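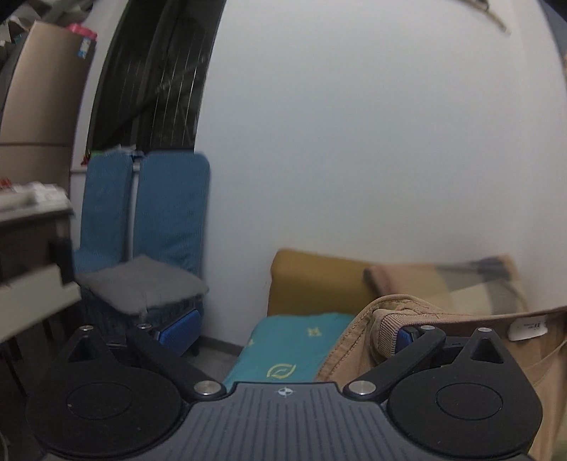
Fig. 4.1 Hand-held gripper, jaws open, with a corduroy garment and cushions behind it.

Chapter 4
Hands Before Arms: Collecting Grasps by Hand

From: Build, Teach, Repeat. A Course Book for School Robotics Clubs
Karlijn Michiels and Roel Smits
Draft for club use, Sunday, August 3, 2025. Corrections to Roel please, not to the printer.

What you need before starting
Chapters 1 to 3 done. Chapter 2 at least skimmed. Club notebook. One hand-held gripper per pair, charged. A room with soft stuff in it.

4.0 Where we are

Last chapter ended with the Clodo arm picking foam blocks off a table. Good. Blocks are easy. Same shape every time, they don't sag, they don't have sleeves. Now cloth.

Cloth is the reason most teams at the Murier Cup lose points in round two. The task sheet says "tidy the seat": take one garment off a chair or couch, put it in the bin, leave the cushions alone. Sounds like nothing. A kid of four can do it. Our first club team scored 2 points in that round, both of them for turning up with the right paperwork.

So in this chapter no arm at all. You hold the gripper yourself. You are the arm. You do the task, the camera on the tool records it, and in Chapter 5 we use those recordings to teach the real arm. Pairs work best, one person grasping and one writing.

4.1 Getting to know the tool

Look at Fig. 4.1 again. Two fingers, slim linkage arms between each finger and the body, metal pins at the joints. The blue rubbery tips are the part that matters most for you. Everything the learner finds out about touch it finds out through where those tips were and how far apart.

Squeeze and let go a few times before you record anything. Watch the tips and not your hand. Beginners watch their hand. Things to get a feel for:

- how wide the jaws go when fully open
- how much squeeze before the tips start to bend
- what the camera sees when you tilt your wrist (a lot more ceiling than you expect)

Notice also how the picture curves at the edges. Wide lens. Straight walls come out bent, and whatever is close to the side looks huge. Do not try to fix this. The arm will carry the same lens, so it gets the same bend. Dijkstra, our first club coach, spent a whole September flattening the pictures before training and the results got worse. His notes are in Appendix B if you want to suffer along.

4.2 Rooms are messy, leave them messy

First instinct of every team: clear everything away, put one shirt on one bare table, record. Please don't. The Murier Cup uses furnished corners and you will not know the furniture in advance. Plaid blankets, patterned cushions, chairs. If the learner has only ever met a shirt on a bare table it will grab the blanket. Seen it happen. Seen it grab a judge's scarf too.

In the room in Fig. 4.1 there is tan corduroy right beside a plaid blanket with tan in it. Hard for a learner, the colors run close together. Ribs in the corduroy help, so does the thick stitched edge. When you plan a session, think about which pairs of things look alike and make sure you record plenty of those.

Words we use from here on:

Target: the one item you are supposed to pick up.
Distractor: anything soft that is not the target.
Edge grasp: tips close on a collar, cuff or hem.
Pinch grasp: tips close on a fold in the middle of the cloth.
Run: one recording, from start pose to release.
Bad run: see 4.4.

4.3 How to do a run

Start pose first. Jaws open, tool pointing at the seat, target in view. Hold still for a slow breath so the start is clean. Your partner says the run number out loud and writes it down.

Then go in. Slow. Pick the grasp before you move, not halfway. For a jacket with a stiff collar use an edge grasp. For a thin T-shirt a pinch grasp usualy works better. Close, wait a moment, lift straight up, carry to the bin, open. Stop recording. Your partner writes target, grasp type, good or bad.

Change something between runs. Shift the garment, flip it, bunch it up, swap a cushion. Ten runs of a jacket in the same spot teach about as much as one.

Swap jobs every 8 runs. Wrists get tired, and tired wrists shake, and the shake ends up in the arm. Yes really. Section 5.6.

4.4 Bad runs

Keep them. Label them, but keep them. A bad run is one where

the cloth slipped out before the bin
a distractor came along with the target
your other hand, sleeve or hair got in front of the camera
you changed your mind in the middle

The first two kinds are useful later, we come back to them in 5.4. The last two mostly go in the trash but let the data person decide. Every team needs a data person. Not the loudest one.

The Jetport team (the upstairs group, Karlijn's) logged 404 runs in their first season and threw out every slip on the spot. Tidy folder. Their arm then had no idea what a slip looked like and carried nothing to the bin, very gently, run after run. They redid the lot in spring.

4.5 How many is enough

Depends. For a first try we ask each pair for 36 good runs with at least three different targets. A keen team can do up to double in one afternoon but quality drops, so check the later ones. If your notebook and your files don't agree on the number, stop and sort it out the same day. Memory is gone by next week.

4.6 Before you leave the room

Charger in. Files copied to the club drive AND the stick. Notebook page signed by both. Wipe the fingertips with a dry cloth, lint builds up on them and the grip changes. Put the cushions back, people sit there.

Warm-up tasks

Do these before the first recorded session. Short notes are fine, drawings better.

1. Take one jacket and find three places to grasp it. Lift from each. Note which one keeps the jacket off the floor on the way to the bin.

2. Set up a chair with a target and two distractors in colors close to it. Let your partner look only at the video feed and tell you where the target ends. Swap.

3. Do a run with your eyes only on the feed. Note where your hand went wrong first, side to side or in depth. Most people get depth wrong.

4. Write the label line for a run where you picked up the garment and the blanket together. Compare with the other pairs and agree on one way to write it. The whole club has to use the same way form then on.

Next section: 4.7, Setting up the notebook. Template on the inside back cover, copy it, don't tear it out.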